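## Yellow Ethernet cable worn right behind the plug, replace it or live with it?

**Tahira Malik**, posted 10th January

Hi all! So I finally got around to sorting out the mess under the white shelf unit in our back room, the one where the router lives. It's mounted at an angle on a bracket, ports facing out, and you can't really see it unless you crouch down and look up. I didn't put it there, it came with the place, and I've been ignoring it very happily until now.

Anyway, I was checking the cables and the yellow one doesn't look great up by the plug. Pics are from under there:
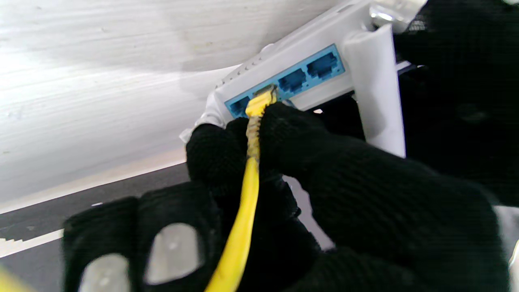
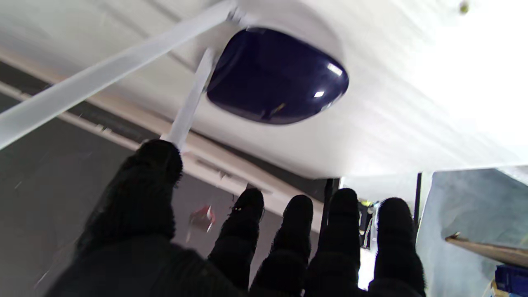

*First one: yellow cable in the second port, look at the tan bit just below the plug. Second one: the underside of the white panel, with that dark blue oval thing.*

The rest of the cable that I can see near the router is nice and bright, it's just that one stretch of the jacket that has gone a dull tan and feels kind of rough. The internet works fine, by the way. My video calls drop now and then but I always blamed the other people (sorry, other people).

What I want to know:

- Is a worn jacket a real problem or just ugly?
- Can I wrap it in electrical tape and forget it for another year?
- If I do replace it, does it matter which port the new one goes in? There are two open ones next to it and I'd sort of like to move it over so it isn't so awkward to reach.
- Bonus round: does anybody know what the dark oval is? It's shiny and rounded and sits in a little raised white border on the panel. Sensor? Light? I've lived here 2 years and never noticed it.

The cable goes down and along the baseboard to my desk, which is in the next room, so it's a bit of a project to pull out. I have a spare Savby cable in a drawer but I think it's too short, and I don't want to buy one if tape will do. Thanks in advance!!

---

**tokthorpe_dad**

just replace it, cables are cheap. tape goes gummy and then you've got a gummy cable

---

**Lévesque**

Hi Tahira, I'd replace it too, but you don't have to drop everything and do it tonight.

The outer jacket is mostly there to protect the four twisted pairs inside. If only the jacket is scuffed, the cable can go on working for ages. What you don't want is a spot where the wires inside have been bent back and forth, and right behind the plug is where that usually happens, especially if the cable hangs straight down and its own weight pulls on it. That could give you dropouts on calls, or it could have nothing to do with them. Easy test: start a call or a big download, then gently wiggle the cable just below the plug. If the connection hiccups, there's your answer.

If it passes, tape is okay for a while. Use one neat layer and don't wrap it up over the plug, or you'll lose the clip and swear at it later. (Ask me how I know. I had to get a butter knife.)

On the ports, on most home routers the LAN ports all do the same job, so moving over one is usually fine. Do check the labels first though! One of them may be the WAN or internet port, meant for the line coming in from the modem. If your yellow cable really does go to your desk and not to a modem, it's probably in a LAN port and you can shift it. If you plug it in next door and your computer goes offline, put it back where it was and no harm done.

When you buy the new one, measure the whole route including the drop at each end. I measured mine in a straight line from router to desk, got 6 feet, and needed 7. Then tie the new one loosely to something near the router so the plug isn't holding it all up. A hook-and-loop strap is good for that, I use the Baltik ones. And tie the new cable to the end of the old one before you pull the old one out, if it runs behind anything.

No clue about the oval, sorry. I wouldn't pry at it.

---

**Tahira Malik**

Thank you, this is so helpful! I did the wiggle test and the call froze on my sister mid-sentence, so I guess that's that. Ordering a longer one tonight. I'll check the port labels with a flashlight when it gets here.

Still taking guesses on the oval!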